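Travel & Outdoors

The Old Mail Path From Nel to Dredon

11/15/22

The bus to Nel leaves from behind the market hall and it is easy to miss, for it carries no number, only a piece of cardboard in the window. I have missed it two times in my life. This year in September I was early, and so I had time for a coffee and for looking at the hill where I would have to go up.

The hill is called Nastberg. It is 1,619 feet high, and the people who live under it speak of it as if it were three times more. Before the road was built, the mail for Dredon went over this hill on the back of a man. He left Nel in the morning with the bag, slept in Dredon, and came back the next day with another bag. The path that he made, together with all the men before him, is 8 miles long and you can still walk it in a day with a long rest at the top.

I grew up in another country, where the paths are marked with paint on every second tree. On the mail path you have to read the ground. In the first mile this is not difficult, because there are walls on both sides and sheep behind the walls. Then the walls stop, and there is grass, and in the grass there are maybe five paths, and four of them belong to the sheep.

Sipho Le Roux walked with me on the first part. He was a teacher in the school of Nel for most of his working life, and now he writes down what the old families remember about the mail. He has a box of notes at home and he is not in a hurry to make a book from it. I asked him how one should know the right path from the others.

"The mailman walked with weight," he told me. "A sheep goes straight up if there is something to eat. A man with a bag goes around."

After that I looked for the path which goes around, and I was wrong only once.

The Itach is the only water you must cross. On the map it is called a river, but in September I would call it a stream with wide shoulders. There was a bridge here in the time of the mail, two long stones laid end to end on a pile in the middle. One stone is still in its place. The other lies in the pool below, and the walkers use it as a step, which is fine when the water is low. In spring it is better to go up to the farm bridge, twenty minutes to the left, and to close the gate after you.

Sipho turned back at the Itach. His knee does not like the next part, he said, and I soon learned what he meant. The path climbs in long bends through bracken that was already brown, and the bends are not all of the same length, so you cannot find a rhythm. I stopped often. I told myself that I stopped for the view, and the view was good enough to make it half true — the whole valley, the roofs of Nel, the road which took the work away from the path.

The mail was never very much. In the notes of Sipho there is one year when the bag carried 3,000 letters, and this was the year of the quarry strike, when everybody had something to write. In other years it was far less. But the mailman also carried things that were not in any list: a pair of mended shoes, seeds in a twist of paper, news about who was sick. One family in Dredon still keeps a clock that came over Nastberg wrapped in a blanket, and they say it has been slow since that day.

On the top there is a shelter, three walls and a bench of stone, open to the east. I ate my bread there with cheese from the shop in Nel, a hard one with caraway which I can recommend. The wind came from the west and I was quite warm. I took off my boots. It was a mistake, as my feet became bigger during the lunch and did not want to go back.

The way down to Dredon is shorter and less pleasant. Part of it follows a forest track, made for trucks, with big gravel that rolls under the foot. After the second barrier you should leave the track and take the small path to the right, between the holly trees. It comes out behind the church. The last mailman to walk it retired at 60, and the people of Dredon put a bench for him at this spot. It has no sign on it. The woman in the bakery told me about it when she saw my boots, and she also told me that he did not sit there much, he preferred his kitchen.

If you want to do the walk, go from Nel to Dredon and not the other direction, so that the steep bends come while your legs are fresh. The inn at Dredon has four rooms and a good soup. Bring water for the whole day — the spring marked on the older maps is dry, or at least I could not find it. There is no phone signal between the Itach and the shelter. The bus back to Nel goes early in the afternoon and again at six, and for the second one you must call the driver before noon.

I took the second bus. It goes by the new road, through the cutting, and the trip needs less than half an hour.

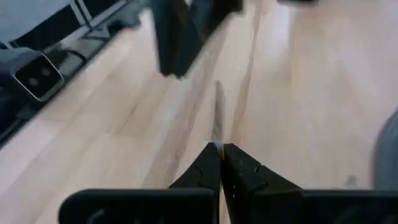 From the window on the left side you can follow the line of the old path for a while, up to the first trees, and then the road turns toward Nel.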